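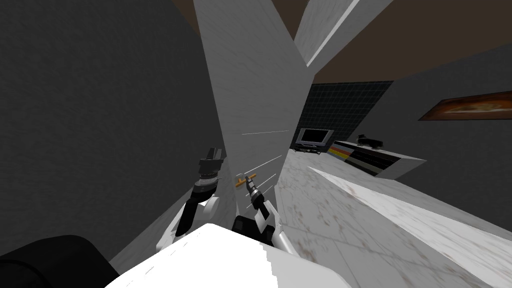 I've been following the Nimri group's work on two-armed robots since April, and they finally have a result worth writing up. The problem they picked sounds dull until you try it: get a robot to learn a household job in simulation when its own viewpoint is leaning all over the place. Most training rooms I've looked at keep the view nice and level. Theirs doesn't. In the test apartment the far wall and its striped cabinet tip over at a steep angle, the TV is tiny back there, and the two grippers loom up huge against a white panel, one of them empty and the other with a little orange T-shaped piece at its tip. The software has to work out which way is up from that, and then decide where the piece should go.

Home > News > Research > Robots

The method is called Grorimeck, and the idea behind it is pretty simple (I like it for that). During training, the team keeps changing the tilt of the viewpoint while leaving the task alone. Same room, same piece, same goal, new lean. The robot gets scored on whether the piece ends up in the right place, and it also gets a smaller score for guessing its own tilt. That second score is the new bit. Earlier versions only had the first one, and they tended to fall apart once the view leaned past what they'd practiced on.

Wanting Duan, who leads the project, told me she almost dropped the tilt score halfway through. "It made everything slower for the first 50 runs and I thought we'd broken it," she said. "Then I went to lunch, left it going, and the curve had turned around when I got back."

We use cookies to remember your settings and count visits. By continuing to read you agree to our cookie policy. Accept | Manage

So how did it do? The group ran 3000 simulated trials with tilts the software hadn't seen in training. With the tilt score switched on, 1422 of them ended with the piece placed correctly. I'll admit I expected something bigger when I first saw that number – it's less than half. But the same software without the tilt score managed far fewer on the same set, and Duan's team counted a trial as failed if the piece was even slightly turned from where it should be. They're strict over there!

The misses are kind of interesting too. A lot of them came late in the job, when the arm had already reached the right area and then rotated the piece the wrong way. Duan thinks the software gets the big picture of the room early and then stops checking it, and she wants to try having it guess the tilt again just before it lets go.

All of this is simulation so far, and I asked her straight out when it moves to hardware. The plan is to start at the Sanura lab in Brullville with 2 real arms and one very plain table, and to leave the furniture for later. She wouldn't give me a date. Real rooms have glare and clutter, and motors that don't quite do what they're told, so I wouldn't expect the simulated numbers to carry straight across.

The write-up went online on 7 September 2022, along with the room files and the scoring code, so other groups can run the same test on their own software. I've downloaded the room files and haven't gotten them to load yet – if you have, drop me a comment and tell me which settings you used.

2 comments | 50 shares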